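Waltska kitchen task kit, reviewed after one winter of use

By Blažena Doležal

I bought the Waltska kit in November for our small group in Doststead, and by February I had used it enough to have an opinion. I write this for people who already own an arm and a gripper and who ask themselves if a ready-made kit for food preparation tasks is worth the money. The price is 988 pounds without the licence. With the first year of the licence it was more than our budget allowed, so I took it without, and I will come back to this point.

What arrives is one large carton. Inside are the knife adapter, a second adapter for peelers and spatulas, two clamps, a calibration plate, a bag of screws in three lengths and a printed booklet. The software you must download. The booklet is good. It is written by somebody who has mounted the parts with own hands, and the drawings show the screws from the side where you will really stand. Only the page about cable routing is too short, and I had to write to the support. They answered next morning and sent me a better drawing.

The installation took me one long afternoon. The adapter fits our gripper without play, but the tightening order matters and the booklet mentions it only in a footnote. If you tighten the rear screw first, the blade sits a little bit turned, and then the calibration fails with the message "tool frame not plausible", which does not tell you where to look. I lost more than one hour with this.

I had before the older kit from Pillay, so I can compare. The Pillay adapter is heavier and it is made for one knife only, the one they sell. Waltska accepts a handle of almost any shape up to a certain thickness. In our cupboard there were four knives and three of them fitted. On the other hand, the Pillay program was more calm in its movements. The Waltska program comes down fast to the board and brakes late, and visitors make a step back when they see it for the first time. You can change the approach speed in the settings, under "Motion", and I recommend to do it on the first day.

The licence gives you the library of recorded cuts, 2,000 of them as they write on their page, and a planner for vegetables the kit does not know yet. Without it you have 40 basic cuts. For carrots and cucumbers I did not miss the rest. For onions I did. 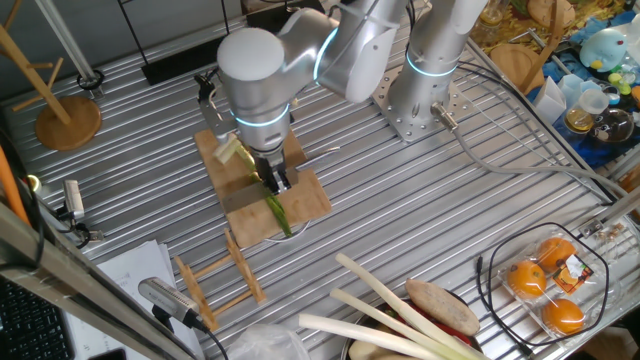 My biggest complaint is about long vegetables. The planner supposes that the whole piece lies on the board and that the board is parallel to the base of the arm. In practice I put the board as it is comfortable, so it stands at an angle, and something green and long reaches right to its near edge, with the wide blade across it. For such a position you must enter the angle by hand each time. Leeks are longer still, and I now shorten them before they go to the board. A small button "find the board" would solve all of this, and the support told me it is planned.

Cleaning is simple. The adapter comes off with one lever and goes under the tap. The clamps have a rubber insert which keeps the smell of onion, and spare inserts are sold only in a set.

The distributor, Kustasthorpe, delivered in nine days and repacked one missing clamp without discussion. I would buy from them again. For a teaching room or a small laboratory I give the kit four stars from five. If you need mainly onions, please count the licence into the price from the beginning.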